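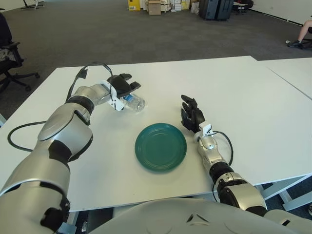
Roxana Iordache asks why we'd keep recording when the set already has 989 episodes, and whether the last few are worth an operator's afternoon. Fair question. Short thread.

1/ The count is misleading. 989 is everything saved to disk, including aborted runs and runs where the operator's intent changed halfway. The target is 1000 usable ones. We are further off than the number suggests.

2/ Current task on Brisura: bottle and plate on a white table, two arms. Left hand takes the bottle. Right hand stays open until it is needed. An idle arm still produces joint data, and the policy learns from that too.

3/ Early on we let operators park the spare hand wherever they liked. The model averaged those poses and drifted. Now the start pose is fixed and checked before each take.

4/ Bottles on their side are harder than upright ones. Clear plastic on white gives the head camera very little edge to work with. A label helps, so we vary which way it faces – otherwise the model locks onto the label and ignores the shape.

5/ Protocol per block: 20 takes, then a new layout. Shift the plate, rotate the bottle, change nothing else. Cremilda Frota wrote the layout generator. It rejects any layout too close to the previous 3.

6/ Failed grasps are kept if the operator recovers. They get a separate tag. Training without them gave us a policy that missed once and then closed its hand on air until timeout.

7/ Open problem: pauses. Operators hesitate before contact and the policy copies it. Trimming in post breaks the timing between the arms. Ingvar Snorradóttir wants to resample by hand speed – testing that in February.

8/ Format notes and the tag list go up with the next Brisura release. Camera calibration is still a separate file.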